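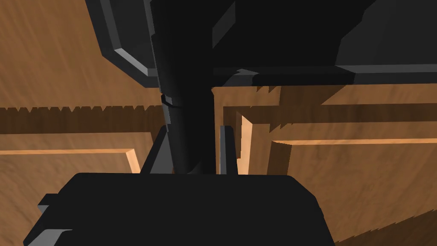 Render, near black on tan-brown wood. Deep shadow, bright wood edges.

Gidthorpe parish walks, data card

Last touched Mar 10, 2025. Still a bit of a mess, sorry.

What it is
Text notes on the footpaths round Gidthorpe, plus the lane out to Sandberg farm. 22 paths so far. One row per path in paths.csv, longer notes in the notes folder, same name as the path ID.

Columns
id - short code, lower case
name - what people locally call it, not always what the sign says
length_km - measured on the map, not walked
stiles - number, blank means not checked (blank is NOT zero)
mud - 1 to 5, 5 is wellies only
dogs - yes / no / lead
last_walked - month only

Where it came from
Mostly Åsmund Dalen's notebooks, typed up over the winter. Some handwriting was hard going. Anything I guessed at has a question mark after it. The Sandberg lane entries came from the old walking leaflet, so treat with care.

Known problems
- mill path is in twice, under two spelings. Merge pending
- mud scores nearly all from June, so far too kind for winter
- 4 paths have no length yet
- accents get mangled if you open the csv in an old spreadsheet. Use UTF-8
- path g17 crosses the beck, footbridge may or may not be marked depending which map you have

Not for
Legal rights of way. Ask the council. Don't use it for route finding in the dark either.

Using it
Copy it, change it, print it. Credit "Gidthorpe walks" somewhere. Corrections by email or stick a note in the fixes file, whichever is easeir.

To do
Bus stops column. Gates wide enough for a pushchair. Split the notes for the long loop into two halves.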